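Novach hand gripper build — inspection before use at the shared table
Checked by: Benjamín Saavedra
Date: November 10, 2023

1. Mounting plates
All screws tightened by hand, then a quarter turn more with the key. OK.
Comment: please do not use the long key from the Owen box, it gives too much force.

2. Ribbed finger pads
No cracks between the ribs. OK.
Comment: these are the Fanari pads, printed in June. The old set broke after 200 closings, so I look at them every time.

3. Finger alignment
Open fully over the table and compare left with right. OK.
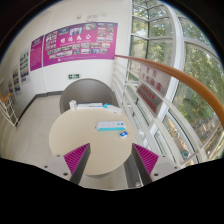 Magenta pads on both fingers, nothing held between them. The power strip lies on the right half of the table.
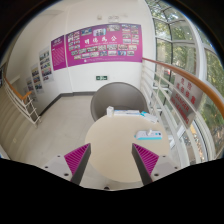 4. Power strip
Keep it away from the table edge. Cable of the charger not under tension. OK with remark.
Comment: I would like it on the floor side in the future — someone can pull it down with the sleeve.

5. Railing
Nobody leans on it, also not for reaching a fallen part. The sign is clear enough.

6. Load test
Start with 300 g, hold 10 seconds, go down slowly. Not done yet.
Comment: I wait for the new spring from Skudby, part 718. Until it is fitted, light objects only.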